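Altine open day — who went?

dinhamdad
Finally made it to the Altine open day in January, and what a lovely way to spend an afternoon! Ghada Sleiman ran the home tidying demo — you hold the gripper yourself and clear a table while the trainers look on. I got 15 minutes and could have stayed for 3 hours.

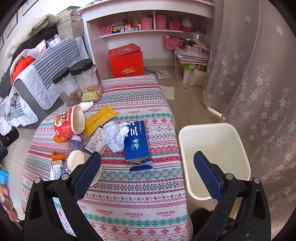 Re: Altine open day — who went?

zitero_fan
So glad you enjoyed it! I'll grumble a little, though. A crumpled ball of paper and a tipped noodle bowl, with the bin right beside the table, is kind to any gripper. I'd want to see dishes.

marge_b
Oh, I disagree. Orange peel is fiddly stuff, and so is a wrapper. My grandson had 2 tries at the Buthelezi demo last year and that was only foam blocks.

zitero_fan
Fair point on the peel, Marge. Still want dishes!

dinhamdad
I asked Ghada and she said dishes are next — I'll post when they set a time.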